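Teaching the arm to push, week three

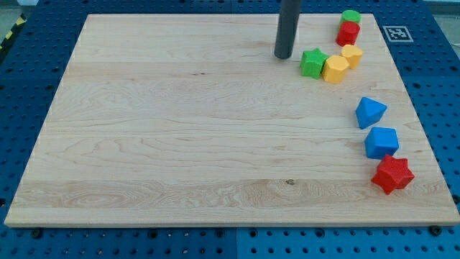
Notes from the Bench, No. 33

February 16, 2021

I spent most of this week driving the arm by remote control. The job is simple to say: push the plastic shapes where I want them on the board, using only the rod. There are stars, cylinders, a blue triangle and a blue cube, and they all behave differently when you lean on them.

The cylinders are the worst. Touch one off center and it slides away to the side. The stars catch on a point and turn. I found I do better if I go slowly, back off, and come in again from another angle, but that makes for long recordings. Yaowalak Luangrath looked at my first batch and said I hesitate too much, so the arm will learn to hesitate too. She's probably right.

I have 119 demonstrations saved and want 200 before I train anything. Almost 33 of the early ones may have to go, as I was still getting used to the controller and kept overshooting.

Klinhom, my recording script, now starts a new file each time I lift the rod. That saved me a lot of trimming.

Next I'll try corner pushes, and I still need to fix the lag.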